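25th May

Fengate, hen side, house 2. Water line work and the first full week on the new layer ration.

Started with the header tank. Ball valve was passing again, so the tank was sitting above the overflow and the far nipple line was getting more pressure than the near one. Swapped the washer, then reset the float arm one notch down. Height above the line is now the same as in house 1. Flushed both lines from the tank end until they ran clear. Near line took a couple of minutes, far line nearer ten, with a fair bit of brown slime at the start. Suspect the dead leg past the last drinker. Kuldeep wants it cut back and capped. I agree, but not while the birds are shut in, so it goes on the list for the next clean-out.

Nipple check afterwards. Pressed every pin on the far line. Four dribbled after release and two were stiff. Replaced all six from the Tuvov box. The new ones have a slightly shorter thread than the old pattern and need an extra turn of tape. Litter under the four leakers was capped, so I forked it over and put fresh shavings on top. Smell of ammonia at bird height noticeable there and nowhere else in the house. 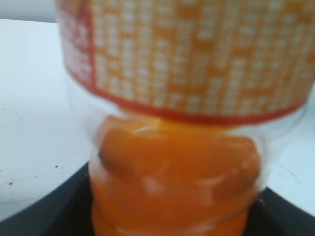 Bottle, close up. Orange label, red stripe along its lower edge.

Feed. Birds have been on the Dhillon pellets since the changeover finished. Bimla did the change over nine days, stepping the proportion up every third day, and there was no drop in lay worth recording. Waste under the feeders is up, though. Two likely causes: the pellet is a bit smaller than the old one, and the pans were left at the grower height. Raised the pans so the lip is level with the birds' backs. Will weigh the sweepings again in a week before blaming the pellet.

Eggs for the month to date, house 2: 3,258. Of those, 54 were floor eggs, nearly all from the north corner by the pop hole. Same corner as in March. It is the darkest part of the house, and the litter has drifted up against the wall into something a hen would reasonably take for a nest. Raked it flat and hung a lamp there on the same timer as the rest. Sarla suggests a board across the corner at an angle. Lamp first, board if that fails, so that we know which one did it.

Weights. Sarla and Naveen caught a sample from the perches before lights-up. Spread is wider than I would like. The light birds all came off the bottom perch, which fits with them being pushed off the feed by the others. Two extra pans go in at the south end tomorrow. No point changing the ration for the sake of the tail until they have had a fair chance at it.

Scales: the Vustine hanging scale reads 200 g heavy with the cone on if it is zeroed with the cone off. Naveen noticed this halfway through. The first part of the sheet has been corrected in pencil and initialled. Zero with the cone ON. I have written this on the lid of the box as well.

Red mite. Pulled the cardboard traps from under the perch ends. Three of eight had live mite, all on the east run, none heavy. Perch sockets on that run scraped out and dusted. Traps renewed and numbered from the door end this time, as the last set were numbered from both ends depending on who put them out. Next pull in seven days. If the east run is no better, Harish will bring the steam unit over and we do the sockets properly.

Range. Grass is worn to soil for a couple of strides outside the pop holes and is going to mud on the lower side. Harish has offered some 160 bags of woodchip from the hedge work. Need to check none of it is treated or mouldy before it goes down. Electric netting tested at the far post and is fine, but the bottom strand is in the nettles along the ditch and will short as soon as they get any higher. Strim before moving the fence.

One bird found off colour, sitting fluffed in the lee of the shelter. Crop normal, vent clean, keel prominent. Moved to the hospital pen with water and mash. Bimla to look at her at evening round and decide.

Outstanding:

- cap dead leg, far line (clean-out)
- two pans, south end
- weigh sweepings
- strim ditch side
- order nipples, only five left in the box
- ask Kuldeep where the spare float arm went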